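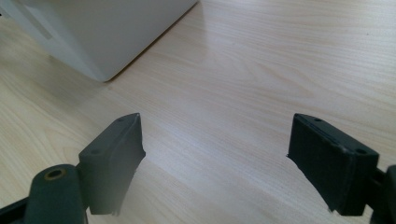

If you make things in your workshop at home and sometimes think that one of them is new, you should keep a notebook for it from the first evening. I have kept such notebooks for many years and I made most of the mistakes already, so I write the tips down for other people who work in a garage or at a kitchen table. The notebook needs photographs also, and for these a light-coloured wooden tabletop is a very good background: a dark part stands out well from it, and even small details can be found without searching. On my old green cutting mat a dark part was almost lost. Take the photograph before you clean the part, print it small, and glue it on the page of the same day.

Which notebook to buy

Take one with sewn pages. A spiral notebook or a folder with rings is practical for recipes, but a page can be removed from it and another page put in, and everyone who reads it later knows this. Mine are from Ostrowski, with squares, 64 pages, and I number the pages by hand in the top corner before I write the first word. In the last one I found only 62 when I had finished numbering. I wrote this fact on the inside of the cover with the date, so that it does not look as if I had torn out two.

Write with a ball pen. Pencil can be rubbed out and the ink of a fountain pen runs when the cup stands on it. When you make an error, put one line through it and leave it readable. Correction fluid should stay in the drawer.

What to write

Write what you wanted to do, what you did, and what came out, also when it came out badly. I used to leave out the bad attempts, as I was a little ashamed of them. Later I had a long exchange of letters with a firm called Flulton about a clamp for holding thin tubes, and the bad attempts were the most useful pages I had. They showed how I came to the shape of the jaw step by step, and a person who copies a finished clamp does not have such pages. Flulton and I agreed in the end on a small sum and a polite letter. I am not permitted to say the sum, but it paid for a new drill press.

Draw everything from two sides at least, and put the measures on the drawing itself. If you have an idea in February and you build it in summer, write both times and do not improve the first note afterwards. Add a new note and say on it to which page it belongs.

When a page is full, ask somebody who understands it to read it and to sign at the bottom with the date. It is better if this person is not from your family. My pages are signed by Cyprian Tokarz from our street, who was a toolmaker. He reads slowly and he asks me about each word, and twice he found that my drawing was wrong.

Before you show it to other people

Here the rules are different from one country to another, and I can only say what I do myself. I do not show a new thing at a market, in a club or on a web page before I have spoken with a patent attorney or at least with the advice desk of the patent office. In many countries it is too late once the thing has been shown in public, even when it was shown by yourself. One colleague put his bottle brush on a forum to get opinions. He got many opinions and no patent.

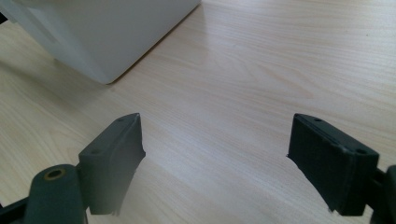
If you must show it to a firm, send first a short letter which asks whether they accept ideas from outside. Do not put the drawing in this letter. Some firms will send you a paper to sign. Read all of it at home, with the dictionary when you need one, and pay attention to any sentence which says that they owe you nothing. Gendico sent me such a paper with 8 pages and the important sentence was on the last one, in smaller letters. I did not sign and we remained on good terms.

Keep copies of all letters. Emails too: print them with the full header, the part with the sender and the hour, and put them in the same box as the notebook.

Programs and files

Today many parts are drawn on the computer, and this makes the matter more difficult. The date of a file changes when you copy it to another disk, so it proves very little. After each larger change I save the drawing under a new name, I burn it on a disc which can be written only once, and I write the name of the file in the notebook. The disc goes into a paper sleeve glued inside the back cover.

Look also at the licence of your drawing program. I used for a long time a free version of Sakine, and the licence said "for private use". When I began to sell the tube clamps I had to buy the full version. It would have been cheaper in the beginning, when there was a lower price for new users. The same is valid for letter types and for small pieces of code which you take from somebody else. Write in the notebook where each came from and what its licence allows.

Where to store it

A dry cupboard inside the house is the right place. The workshop is too damp, and mice like the glue in the spine. I scan the pages once in the year and my sister has the copies in her flat.

Text last changed 30 July 2007. I have corrected the part about witnesses, where I had written before that one's wife is enough.

Shared 3 times
8 comments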